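共用ラウンジの小さいごみ箱、袋の正しい扱い方を教えてください(ペットボトルと工具の話も少し)

カテゴリ:そうじ・片づけ > 職場・共用スペース

Ye
Wadmont の438号室に入っている小さな事務所で働いています。部屋の隅が一応「ラウンジ」ということになっていて、丸テーブルと肘掛け椅子があり、みんなそこで昼を食べ、そして散らかします。片づけ当番は週替わりです。今週は私です。先週も私だった気がしますが、当番表を作った人がもう辞めているので確かめようがありません。

困っているのは、床に置いてある小さいごみ箱です。網目の黒い丸いやつで、見た目はしゃれているのに、とにかく浅い。弁当の容器がひとつ入ると、もうそれで満員です。袋は総務が箱で買ってくる薄いもので、口を折り返してもすぐ中に落ちます。落ちた袋の上にごみが積もり、ごみと袋の隙間に飲み残しがまわり、木曜の夕方にはとても書けない状態になっています。 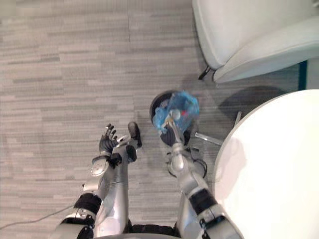

袋の口を縛るタイミングについても、職場で意見が割れています。満杯になるまで待つ派と、毎日縛る派です。私は毎日派なのですが、水色の半透明の袋なので中身が透けて見え、白い丸いものと小さな赤いものくらいしか入っていないのに縛ると「もったいない」と言われます。言った人が代わりに縛ってくれたことは一度もありません。首のところをきゅっとつまんで持ち上げれば汁も垂れないし、軽いうちに替えるほうが絶対に楽だと思うのですが、私が神経質なのでしょうか。

もうひとつはペットボトルです。うちは来客用の水を箱で置いていて、飲みかけが必ず残ります。キャップを外す、ラベルをはがす、軽くすすぐ、つぶす。手順はみんな知っています。知っているのに、四つ全部やってある一本に出会うと、珍しい鳥を見たような気持ちになります。

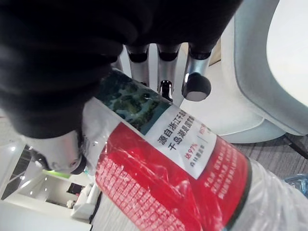
いちばん多いのは、キャップをしたままつぶそうとして途中であきらめた形のものです。空気が抜けないので半端にへこんだまま、かさだけは立派に残っています。ラベルも、ミシン目のあるものはまだいいのですが、糊でぴったり貼ってあるものはどこから手をつければいいのか分かりません。爪でやると必ず細長くちぎれ、はがし終えるころには昼休みが終わっています。

それから、ごみではないのですが、テーブルの脚を締め直すための工具が出しっぱなしになります。ソケットレンチのソケットです。使った人はラックに戻したと言い、ラックには戻っていません。

まとめると、
・浅いごみ箱の袋がずり落ちないようにする方法
・袋を替える頻度
・はがれないラベルの扱い
・ソケットを元の場所に戻してもらう方法
の四つです。最後のは人間の問題かもしれないので、答えられる範囲で結構です。

Nevell
袋は大きいのを買えばいいと思います。300枚入りのがあります。
ペットボトルは自治体によります。

Ye(補足)
Nevell さん、ありがとうございます。大きい袋は試しました。余った部分がスカートのように床に広がって、椅子を引いた人が踏み、ごみ箱ごとついて行きました。自治体によるというのは、おっしゃるとおりだと思います。

部屋の様子も載せておきます。ごみ箱は壁際に寄せるより、テーブルに近いほうが使ってもらえるので、カーペットの真ん中寄りに出しています。つまずくという苦情はあります。

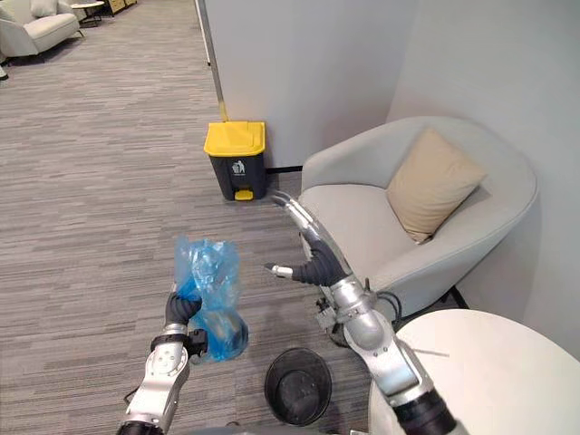 ラウンジの隅。手前が問題の小さいごみ箱、壁際がペダル式。

ご覧のとおり、奥には黄色いフタのペダル式もあるのです。足で踏めばフタが開く、あんなに親切な道具なのに、あと二歩が遠いらしく、皆さん浅いほうに積みます。フタのないものには、人を引き寄せる何かがあるようです。

Pascal Sperling
長くなりますが順番に。前の職場で、同じような網のごみ箱を相手に三年ほど戦いました。戦績は引き分けです。

まず袋。網のごみ箱は縁が細くてつるつるしているので、折り返しただけでは止まりません。余った口をねじって小さな結び目をひとつ作り、袋の口まわりを縁にちょうどいいきつさまで縮めてください。結び目は外側に出します。これだけでかなり落ちにくくなります。事務用の太い輪ゴムを縁のすぐ下に一本かけておくと、さらにいいです。輪ゴムは見た目が悪いと言う人が出ますが、そういう人には当番を譲りましょう。

新しい袋を入れたら、底まで手を入れて空気を逃がします。空気が残っていると袋が風船のように浮いてきて、せっかくの浅い容器がもっと浅くなります。底に替えの袋を10枚ほうり込んでおく方法もよく紹介されていますが、網の容器に汁がもれたとき替えの袋も道連れになるので、私は引き出しにしまうほうを勧めます。一度、全滅させました。

頻度については Ye さんに賛成です。食べ物が入った日はその日のうちに縛る。紙くずだけの日は、縛らずに中身を大きいほうの袋へあけて、袋はそのまま使う。これで「もったいない」派の顔も立ちます。縛るときは口を寄せてからひとねじりして、中の空気を抜いてから結んでください。ただし勢いよく押すと、昼に誰が何を食べたか、顔で知ることになります。

飲み残しは袋に入れさせないのが先です。流しまで遠いなら、フタつきの空き容器を「飲み残し専用」としてテーブルの端に置いてください。毎日洗うことになるので、これも結局は当番の仕事です。申し訳ない。

ペットボトルの糊つきラベルは、爪で端からいくと負けます。はさみの先をラベルの合わせ目にそっと入れて切れ目を作り、ボトルを回しながら幅広のまま引くと、わりと一枚で来ます。冷えたものより、少し室温に置いたもののほうが糊がやわらかくてはがしやすいです。残った糊まで落とす必要があるかどうかは、回収の決まりを見てください。うちの地域では、残っていても持って行ってくれました。

つぶすときは、キャップを外す、真ん中を押してへこませる、底を折り上げる。つぶしたあとでキャップを軽く戻すとふくらみませんが、回収側がキャップなしを求めているなら戻さないこと。キャップは別の小箱へ。小箱にはすぐ輪ゴムとクリップと、誰かの薬が混ざり始めます。これは防げません。

ソケットは別に書きます。少し待ってください。会議なので。

Ye(補足)
結び目の方法、さっそくやりました。落ちません。隣の席の人に見せたら「袋が小さくなっただけでは」と言われましたが、落ちないので私の勝ちです。

ソケットの件、補足します。黄色いプラスチックのラックがあって、ソケットを一個ずつ留める形になっています。置き場所としては、これ以上分かりやすいものはないと思うのです。なのに月に一度は、どれかが椅子の隙間から出てきます。抜けているところが見えても、みんな「誰かが使っているのだろう」と思うようです。使っていません。隙間にあります。

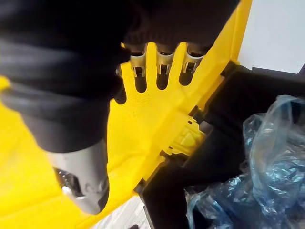

Trulinis
横から失礼します。整備の仕事をしているので、ソケットのところだけ。

戻ってこない原因はたいてい、戻す場所が「だいたいこのへん」になっていることです。ラックに留め具があっても、どれがどのサイズの席なのか書いていなければ、人は空いているところに挿します。一個が違う席に入ると、次の人の分が入らなくなり、その人はとりあえずテーブルに置きます。そこから椅子の隙間までは、もう遠くありません。

対策は簡単で、席のすぐ横に油性ペンでサイズを書いてください。印字テープでもいいですが、油のついた手で触るとはがれます。黄色い樹脂なら黒のペンがよく見えます。ソケット側の刻印は小さくて、老眼の人間にはただの模様です。こちらにもマスキングテープを細く巻いてサイズを書いておくと親切です。ソケットの口の中に油やごみがたまっていたら、戻す前に乾いた布でひとふき。

それと、テーブルの脚を締めるだけなら、毎回使うサイズは一つか二つのはずです。それだけラックから出して、レンチと一緒に小袋に入れ、テーブルの裏に貼っておくのが一番早いです。残りは棚の上の、わざわざ取りに行かないと届かないところへ。なくなるのは、手の届くところにあるものです。

ちなみに、なくした一個だけを買い足そうとすると送料のほうが高くつきます。私は以前、ソケット一個のために1,000円の送料を払い、届いた日の夕方に元のやつが作業着のポケットから出てきました。いま同じサイズが二つあります。

Pascal Sperling
会議から戻ったら、もっといい答えがついていました。ソケットについて私が書こうとしていたのは「全員にメールを送る」でした。取り下げます。

ひとつだけ足すと、片づけの最後に椅子のクッションをどける習慣をつけてください。隙間のソケットはそこで見つかりますし、ついでにペンと、先月のお菓子も出てきます。

Ye
皆さんありがとうございました。袋は結び目方式、ラベルははさみ、ソケットには油性ペンでいくことにします。ラックにサイズを書いているところを見ていた同僚が、「前から不便だと思っていた」と言いました。前から。

当番表も作り直そうと思います。来週の欄に誰の名前を書くかは、まだ決めていません。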